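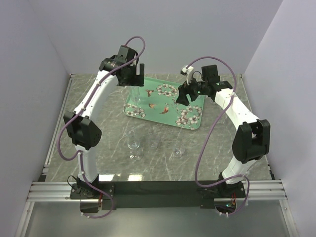 Trays and Tabletops: Gallery

Zsolt Borbély
17 February 2021

I have been collecting serving trays for a few years and using most of them. The gallery covers the ones that get taken out regularly and the surfaces they get used on. Click on any thumbnail for the larger version. The notes are mine, so any mistakes with names or prices are too.

Teal serving tray
On the grey marble-patterned tabletop. Teal is the colour I get asked for most, and it goes well with plain grey.

Hegedűs, oval
Bought second-hand in August at the Narkberg market. The seller wanted 4000 forints and wouldn't move on the price. One handle has been glued back on at some point.

Hegedűs, small round
Same maker, later stock. It takes a teapot and two cups with no room for the milk.

Pratwood, long
Number 1045 in the old Pratwood list. It was sold for bread but I use it for glasses. Wipe with a damp cloth and dry straight away, or the finish goes cloudy.

Pratwood, long, underside
The stock number is stamped near one corner. Later ones have a paper label, and most of those have fallen off.

Dritier, square
35 cm along each side, so check your cupboard before you buy one. Mine has to stand upright next to the oven.

Dritier, square, with lining
The cork lining was sold separately as number 1639. It stops cups sliding but stains if you leave tea on it overnight.

Black lacquer
Maker unknown. Every fingerprint shows. I keep it for visitors and put a cloth over it the rest of the time.

If you have a Hegedűs tray with the original box, please get in touch through the contact page. I would like to add a picture of the box label to the gallery.

Back to all galleries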